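In Praise of the Spare Blanket

I grew up in a house where every bed had one more cover than the weather called for, and I've come around to thinking my parents were right about it. 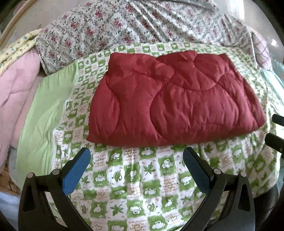 My argument is with the single big comforter, the one-and-done kind. You've seen the pitch: one thick cover, good for all seasons, no need for anything else. I bought one when I moved to Marikar, paid more than I want to write down, and spent a whole winter either sweating or sticking one leg out into the cold air like a flag. There was no middle setting! A bed with layers has as many settings as it has layers, plus a few half-settings if you're willing to fold something back to your knees.

My friend Tomoyo Hoshino is the person who turned me. She keeps her bedroom at 62 degrees from October on, and I used to think this was a form of punishment. Then I stayed with her for a week and slept better than I had in years. She uses a sheet, a thin cotton blanket, a wool one, and then something puffy that lives at the foot of the bed until about the time the street goes quiet. At three in the morning you reach down, grab a corner, pull. You barely wake up. I went home and turned my own thermostat down from 64, which felt very bold at the time, and dug my old blankets out of the hall closet.

And the old blankets are half the fun of it. A layered bed gives you a place for the odd ones: the scratchy one from a camping trip, the one your aunt picked out in a color you would never have picked, the one with the mended hem. They don't have to match. I'd go further and say they shouldn't, because a bed where everything came in the same zippered bag always makes me feel I ought to check out by eleven.

Rhys Pirihi, who has the apartment under mine and with whom I have argued about this on the stairs more than once, says that layers are a pain to make up in the morning. He has a point. It takes me longer than it takes him, and if one blanket slides off in the night the whole pile goes crooked and you lie there in a kind of twisted sandwich. His other complaint is laundry, and there I think he's just wrong. My big comforter never fit in the machine at home. I had to haul it to the laundromat on Wilard Street and feed quarters into the giant washer, then sit through two rounds of the dryer while the middle stayed damp. Thin blankets go in one at a time, whenever you get to them, and you still have a bed to sleep in while they dry.

Then there are guests. Give a guest one enormous comforter and they will never tell you it's too hot. Give them a few covers and they'll sort it out themselves, and you can all have a cheerful breakfast about it. My mother used to leave an extra one on the chair, too, in case. I do the same now, even in July, and more often than you'd guess it ends up on the bed by morning.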